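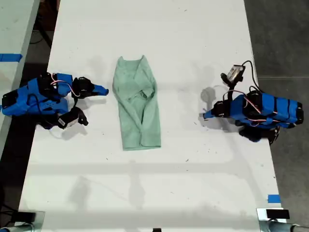 Where do old clothes go now that the Sarpong Street drop bins are gone?

Out to the curb, in a clear bag, next to your regular trash on pickup day. Bags have to be out by 6 a.m. The new service starts in January and covers every house and duplex inside the Kurka town limits. Apartments are a different story, more on that below.

The three bins behind the Sarpong Street fire station were hauled off last week. Town public works director Janelle Espiritu said they had turned into a dumping spot. Mattresses, paint cans, a busted recliner. Her crew was out there most mornings cleaning up.

"People would pull in, see the bins were full and just leave it on the ground," Espiritu said. "Then it rains. Then it's garbage and we pay to get rid of it."

Rain is the big enemy. Anything that sits wet overnight usually can't be sold or given away, and once one shirt in a bag goes moldy the whole bag is done for.

The town signed with Situreo, the same company that already picks up yard waste on the east side. A separate truck will run for clothes. Kurka pays nothing for the first year — Situreo keeps whatever it makes selling the better stuff and the rags. After that the two sides sit down again, and a per-household fee is possible. Espiritu would not say how much.

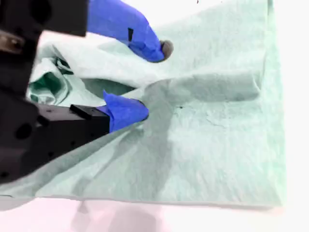
A trial run on the north side this fall brought in 1,686 pounds of clothes, sheets and towels. That was from two pickups. Tavion Lindgren, who handles the Kurka route for Situreo, said he expected half that.

What you can put out: shirts, pants, coats, dresses, shoes tied in pairs, towels, sheets, curtains, stuffed animals. Holes are OK. Stains are OK. Missing buttons, fine. Belts and purses too.

What you can't: anything wet, anything with oil or paint on it, carpet, pillows, mattress pads, single shoes. Comforters are a no for now, they jam the baler.

Wash it first. Dry it all the way. Folding is up to you, Lindgren said, but folded bags hold more and are easier to sort at the other end. Limit is five bags per house each pickup, and no bag over 25 pounds.

Clear bags only. Drivers will leave black ones on the curb with a tag, becuase they can't tell them from trash. Free rolls are at Town Hall and at the library front desk while they last. Store-bought works as long as you can see through it.

Most of what gets picked up will go to the old Skomesov furniture warehouse on the south end, where Situreo is renting the back half. Wearable things get pulled there. The rest gets cut for shop rags or shredded for padding and insulation. A small part still ends up in the landfill, Lindgren said, mainly clothes that got wet.

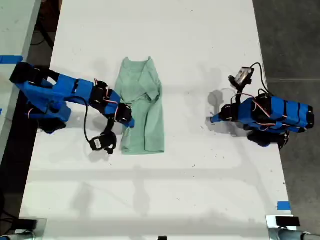
Not everybody is happy. Irina Gavrilă runs the thrift shop on Sarpong Street, two doors down from the fire station, and got a lot of her stock from people who stopped at the bins and then figured the nicer stuff should go to her. She's worried the curb will be too easy.

"Nobody's going to drive across town with a good winter coat if a truck comes to the house," she said.

She asked the town to put the shop's hours on the pickup flyer. The flyer was already printed. Espiritu said the hours will go on the town website and on the next batch of flyers, whenever that is. The shop still takes donations at the back door Tuesday through Saturday, 10 to 4. Kids' coats and work boots are what she needs most right now.

Apartments: buildings with more than four units aren't in the first round. Thaís Aguiar rents in one of them and told the town council at Thursday's meeting that her building used the old bins more than anyone. She doesn't have a car. The walk to the thrift shop is close to a mile, uphill coming home.

The council asked public works to look at an indoor bin for the larger buildings. Espiritu said landlords would have to agree to it and two have called her so far. Nothing signed. Until then, tenants can bring clear bags to the public works garage on weekdays before 3 p.m. — ring the bell at the side door.

Pickup days follow the trash calender, every other week. If your trash gets pushed back for a holiday, clothes get pushed back too. The north side goes first, then everyone else the week after.

Missed pickups should be reported to public works, not to Situreo. The number is on the flyer. Flyers go out with the water bills.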